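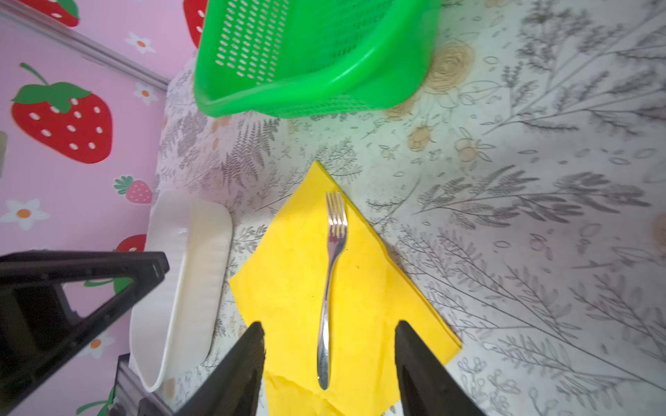
Farah 餐桌布置兴趣小组 · 外出参观

星期四的集合时间定得早,可真正到齐还是拖了一会儿,有人去买早点,有人在路口等错了方向,等大家一个个上了车,天已经亮透了。去 Gresik 的路我们小组从前走过,不过那次是去看陶器,这一回去的是 Estska 的开放日,看的是餐桌、桌布、墙纸、餐具这些家里天天要用的东西。车上说说笑笑,话题从谁家的桌子太小,一直扯到过节的时候到底该不该铺桌布,还没争出个结果,车就停在 2 号门外了。

开放日 10 点开始,我们到的时候门口已经排了队。队伍里带孩子的人不少,也有几位像是专门来看面料的,手里拿着小本子和软尺,一看就是有备而来。我们小组平时活动散漫惯了,带软尺的只有一位,后来这把软尺在大家手里传来传去,成了当天最忙的东西。签到的地方给每人发了一张折页,正面是参观路线,背面是 Pretar 系列的介绍。Pretar 是他们专门为小户型做的一套餐桌搭配,从墙面到桌面到餐具一起考虑,我们这次最想看的就是它。

展厅有 2000 平方米,听着很大,走进去倒不觉得空,隔成了许多小间,每一间布置成一种用餐的样子。有的是一家人围坐的大桌,有的是厨房里靠墙的窄台,有的干脆就是窗边一个能放下一杯茶和一碟点心的角落。折页上建议顺着编号走,我们走了没多久就乱了,你被这边的碗吸引住,我被那边的椅子吸引住,约好半小时后在中间的茶水处碰头,结果碰头的时候还差好几位。

先说桌布和桌面。我自己原来总觉得花样多的桌面不好配东西,盘子一放上去就显得乱,所以家里一直用素色的。那天看了一张浅灰白底、印着植物图案的桌面,想法松动了不少。上面有灰色的蕨叶,有细细长长带叶子的茎,有只描了轮廓的小花,间或还有几朵米褐色的玫瑰。颜色都压得很低,离远一点看就是一片柔和的灰白,走近了才看得出叶子的样子。这样的底子放什么都不抢,哪怕放的是很鲜亮的颜色。

偏偏他们放的就是很鲜亮的颜色。一张柠檬黄的纸餐巾,斜着铺在桌上,一个角朝前,一个角朝右,上面竖着放一把不锈钢叉子。叉子就是最平常的四齿叉,柄长长的,带一点弧度,末端是圆的,灯光落在柄上,一道白一道灰。餐巾皱巴巴的,下边还有些折起来的地方,有组员看了手痒,说要是在自己家一定会先抹平。我倒挺喜欢它皱着。吃饭的桌子嘛,太齐整了反而不敢坐下来,我婆婆家里就是这样,每次去都要先犹豫一下筷子能不能动。

这一黄配旁边的一绿,是我们当天讨论得最久的。餐巾后面有一只鲜绿色的塑料篮子,侧面一排排小长方孔,口沿厚厚一圈。论起来这种篮子哪个菜市场都有卖,我家厨房里就有一只蓝的,洗完青菜往里一倒,从来没想过要端上饭桌。可是黄的在前,绿的在后,衬着灰白的叶子,看着就像一顿很随便又很高兴的午饭。左手边再放一只白色的长圆盘,浅浅的边,里头光光的什么花纹也没有,等于给眼睛留了一块歇脚的地方。我们小组里对颜色最讲究的那位站在旁边看了许久,最后说,要是盘子也换成彩色的就太吵了。这话我记下来了,回家打算照着试。 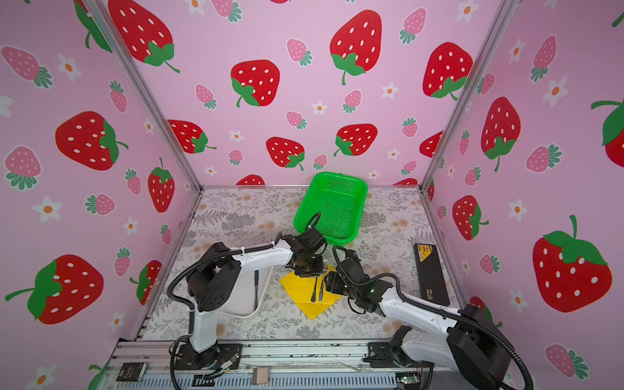 小餐桌旁边的墙,适合贴花样大的墙纸吗?

花样大的墙纸可以用在小餐桌旁边,面积控制在桌子周围的几面矮墙或一个角落里比较合适,桌面的颜色选浅一些,餐具选一两种亮色,整体就能协调。贴之前最好先拿一块样纸在墙上挂几天,早晚都看一看,再决定要不要整面贴。

上面这一问一答是从折页里抄来的,我觉得讲得实在,就放在这里了。下面接着说那间草莓小间,因为回来以后还没去过的组员问得最多的就是它。

它的三面都贴着浅粉底的草莓墙纸。大草莓是红的,籽是白白的椭圆点,顶上一圈绿叶;中间夹着小一些的粉草莓,带白点,叶子是偏蓝的绿;空的地方再撒上几朵白色小花,花心是橙的。有的草莓正着长,有的横躺着,有的头朝下,有几颗还拖着一根弯弯的长梗。墙角露着铝框的立柱,没有包起来,也没有刷成粉色。桌子小小的,就在这几面草莓中间。

说老实话,我刚走到跟前的时候心里嘀咕了一句,这也太甜了。草莓有这么大,底又是粉的,换在我家,家里那两位男士恐怕要抗议。可是站了一会儿,眼睛慢慢习惯,就发觉它的热闹是有安排的。大草莓隔开一段才有一颗,中间靠小草莓和小白花过渡,粉底又淡,所以看久了不累。小组里有位做过幼儿园教室布置的组员特别喜欢,她说孩子吃饭磨蹭,要是饭桌边上有这么一面墙,起码愿意坐下来。另一位马上接口,说坐是坐下来了,光顾着数草莓,饭照样不吃。两个人都有孙辈,说起这个来谁也不让谁,我们在旁边听得直乐。

也有组员不赞成把两种花样放在一起。墙上是草莓,桌面上是蕨叶和玫瑰,照一般的说法,花配花是大忌。我们在茶水处为这事聊了好半天。赞成的一边认为,墙上的图案大而浓,桌面的图案细而淡,两样隔得远,碰不到一块儿去;不赞成的一边认为,桌布要是换成素白的,黄餐巾和绿篮子会更出挑。后来有人把软尺往桌上一放,说你们两边回去各摆一桌,下次活动带照片来看。这个提议通过了,所以下次活动请大家都准备一下,愿意摆哪种都行,不愿意摆的带张嘴来也欢迎。

茶水处值得单独写几句。茶是淡淡的姜茶,放在保温桶里自己接,点心有一种椰丝糕,切成小块,甜得刚刚好,我吃了不止一块。旁边的长凳坐着很舒服,靠背略微往后仰,我问了工作人员是不是也卖,她说凳子是展厅自己请木工打的,不在目录里。有点可惜。不过她很热心,告诉我凳面多高、多深,软尺这时候又派上了用场,我们量了一遍,数字记在折页的空白处,想打凳子的组员可以来找我抄。

碰头之后我们跟着讲解走了一段。讲解的是一位说话很快的年轻人,专讲墙纸和桌面怎么选。他讲的东西很多,我记不全,挑几样大家问得多的写下来。

一样是餐桌旁边的墙纸怕不怕油。他说家里吃饭难免溅到,选表面能擦的那种,擦的时候用拧得很干的软布,顺着一个方向轻轻带过去,接缝的地方少碰。真有一块擦不掉了,留着的余料就派上用场,照着花样裁一小块补上去,草莓这种一颗一颗分开的图案,补起来比条纹容易得多。我们都点头,我家客厅的条纹墙纸当年就是补坏的,歪了一线,到现在每次看电视都能看见。

再一样是图案的方向。有组员问,草莓有正有倒有横,贴的时候会不会贴反。年轻人笑了,说方向乱的图案恰恰最不怕,裁下来的边角也好利用,怕的是只有一个朝向的花,一反就全看出来了。不过对花还是要对的,两幅之间接不上,半颗草莓旁边是一朵花,看着别扭。他建议第一次自己贴的人从小面积开始,柜子背板、抽屉里面、搁板后头都行,练好了手再去贴墙。

还有就是墙纸在角上怎么处理。这一段他讲得很细,我听得有点糊涂,大意是不要指望一整幅直接拐过去,在角上分开裁,让后一幅盖住前一幅一点点边,角才会挺。墙要是不直,拐过去必定起皱。老房子的墙多半不直,我们这些住老房子的听到这里都叹了一口气。

关于餐巾,小组里问题更多,毕竟大家平时活动最爱折餐巾。去年冬天我们还专门学过一阵,折荷花、折扇子,我折的荷花总是塌。讲解的年轻人对花式折法兴趣不大,他的意见是平常吃饭用纸餐巾就够了,打开一层,斜着铺,餐具搁上去,谁来了都会用。颜色可以跟着桌上最小的一样东西走,比如一只杯子的颜色,一朵花的花心,餐巾跟它呼应一下,整张桌子就有了联系。我听了就想起草莓墙纸上那几朵小白花,花心是橙的,跟柠檬黄离得不远,也不知道当初布置的人有没有往这上头想。

餐具这一块,我们去看了 83 号展间。这一间比别处窄,靠墙一溜都是刀叉勺子,可以拿起来试手感。我以前买叉子只看便宜和好看,从来没想过柄的弧度。拿在手里一比才知道差别大,直柄的那种用起来手腕要往上提,带弧的就顺着手心贴下去了。柄的末端也是,圆的握着舒服,方的好看,可是压在手掌里有点硌。一位组员手关节不太好,试了好一会儿,最后看中一款柄粗的勺子,买了两把,一把自己用,一把给妹妹。

说到买东西,开放日是有小卖部的,在出口旁边,地方不大,挤得要命。墙纸按卷卖,也有裁好的小样,桌布有几种尺寸,纸餐巾是一包一包的。我本来发过誓只看不买,家里的柜子实在塞不下了,结果拎着黄餐巾和一块植物花样的桌面样料出来。别的组员也差不多,大包小包的,还有人抱着一卷墙纸上车,一路竖在两腿中间,谁经过都得侧着身子。

有几处不太方便的地方也如实写一下,给以后要去的小组做个参考。展厅里的编号牌挂得高,字又小,我们好几位戴着老花镜还是看不清,走岔了几回。洗手间在另一头,来回要走好一段路。轮椅和婴儿车走大通道没有问题,进小间就有点紧了,有两间门口还有一道低低的坎。讲解一天有好几场,上午那一场人最多,后排听不太清,要是不赶时间,等下午的那场也许更从容。中午附近吃饭的地方不多,我们自己带了饭团和水果,在院子里的树下吃的,风很好,饭团也比平常香。

吃饭的时候又说回那张小桌子。大家的共同感受是,整间看下来没有一样东西贵重,纸餐巾,塑料篮子,白盘子,不锈钢叉子,随便哪家都凑得出来,好看全在颜色和位置上。我们小组成立以来一直有人说布置餐桌是有闲有钱才做的事,我想下次再听到这种话,可以把这一桌讲给他听。家里有什么就用什么,先从一张餐巾换起,今天黄的,明天绿的,吃饭的人总会看出来一点不同。

回程的车上睡倒了一大半,剩下没睡的几个还在商量活动室的那面墙。活动室靠水池的一边墙皮掉得不成样子,一直说要弄一弄,这次看了草莓墙纸,有人提议就贴草莓,有人嫌太粉,想要叶子的。我个人两种都能接受,叶子的耐看些,草莓的进门就叫人高兴,孩子们放假来玩也会喜欢。小样我带回来了几张,已经用胶带贴在水池上方,大家来的时候抬头看看,喜欢哪张就在旁边的纸上画个圈。

最后说两件小事。那天有一把折叠伞落在车上,深蓝色,伞柄上绑了一截毛线,现在放在活动室门后,请失主来拿。软尺也还在我包里,下次带去还。

下一次活动的内容就是前面说的各摆一桌,桌布、餐巾、餐具自己带,盘子活动室有白的,不够再借。想一起去 Gresik 再看一次的组员也请告诉一声,听说他们下回开放会多布置几间窗边的小桌,人凑够一车我们就去。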